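Fruit on the Table: Keeping a Basket That Gets Eaten

Kitchen Tips > Storage and Counters

I love a basket of fruit on the table. I grew up with one, I've kept one in every kitchen I've had (including the one in Bornside where the table folded down off the wall and the basket had to live on the radiator cover in summer), and I will argue for it with anybody who tells me fruit belongs in a drawer. Fruit in a drawer gets forgotten! Fruit on the table gets picked up on the way to the door.

But a basket needs a little looking after, and most of the sad, fuzzy peaches I've thrown out over the years were my own fault. So, a few things I do now.

Pick a basket with gaps in it

Woven is wonderful for fruit. Air gets in from the sides and underneath, and a bit of moisture has somewhere to go. A deep ceramic bowl looks lovely for one day and then the bottom layer starts to sweat. If you only have a bowl, lay a folded cotton napkin in the bottom and change it when you refill.

Go wide before you go deep. You want to see every piece of fruit without digging, and two layers is plenty for anything softer than an apple. My best one came from a Gallardo shop that was clearing out its bread baskets, and it cost me 8 dollars. It's still going strong.

Wicker does shed little splinters when it's new. Run a dry nail brush around the inside, tap it out over the sink, and look along the rim for any loose ends. Snip those with small scissors, as close as you can get. Pulling them starts the weave unraveling, ask me how I know.

Cleaning the weave

Crumbs and fruit dust pack down into the corners. Every time the basket is empty I take it outside, turn it over and give it a few good smacks. Then:

Dry brush first, always. A clean old toothbrush gets between the strands.

Wipe with a cloth wrung out in warm water and a drop of dish soap. Damp, never dripping.

Wipe again with plain water.

Stand it on its side somewhere breezy for 30 minutes or until it feels completely dry, then turn it and do the other side.

For a sticky patch where a plum gave up, hold a warm damp cloth on it for a minute before you brush. It lifts right off, and it's so satisfying.

What goes in and what stays out

Bananas want their own spot. They speed everything else along, so I hang mine or put them at the other end of the counter, unless I have rock-hard avocados, and then in they go together and I check them every morning.

Apples are happy on the table for a week or so, longer in the fridge. Citrus is easygoing. Berries and grapes go straight to the refrigerator and come out when somebody wants them. Peaches, plums and mangoes sit out until they give a little under your thumb, and then they move to the fridge too.

Don't wash anything before it goes in the basket. Rinse it when you're going to eat it. I know it's tempting to do the whole lot at once when you unpack the groceries, but water tucked around the stems is exactly where mold gets going.

Keep a plate next to it

If you take one idea from this page, take this one! Put a plain plate on the table beside the basket and leave it there. It's where you cut, where the peel goes, where you set the half you're saving for five minutes. Since I started doing this there's been far less juice on the tabletop and a lot more fruit eaten, especially by people who claim they "can't be bothered" to get a plate out of the cupboard.

A small one with a raised rim is best. The rim catches the juice. Wash it with the dinner things and put it right back.

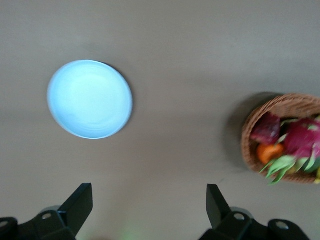

By the Cleltevix Kitchen Tips editor
Home and storage writer

Dragon fruit is the one I get the most mail about, so let's do it properly. It is gorgeous in a basket, all that hot pink and those green tips sticking out over the edge, and people buy it for looks and then have no idea what to do next.

Leave it on the table if you plan to eat it in the next day or two. After that, put it in a bag in the fridge, away from anything with a strong smell. Set it near the top of the basket, never under the apples, as the skin bruises more easily than those tough-looking scales suggest. Ripe fruit gives slightly when you press it, like a kiwi. Skip any with mushy spots or brown, brittle tips.

To open it, rinse it, lay it on a board and cut it in half from end to end. Run a big spoon between the skin and the flesh and the whole half pops out in one piece. Slice it onto your plate and squeeze some lime over it. The red-fleshed kind stains, so keep it off your good linen and wipe the table right away. If you miss a drip, dab on a little baking soda paste, leave it a few minutes and wipe (try a hidden corner first if your table is painted or oiled).

A few odds and ends

A felt pad or a round of cork shelf liner under the basket stops it scratching the table.

Keep the basket out of direct afternoon sun. A shady end of the table can buy you an extra day on ripe fruit.

Give everything a quick turn when you make your morning coffee. One soft spot found early is a smoothie.

Chop anything past its best and freeze it flat on a tray, then bag it.

More in this section: Bread boxes that breathe / Getting candle wax out of a Casar runner / Storing onions and potatoes apart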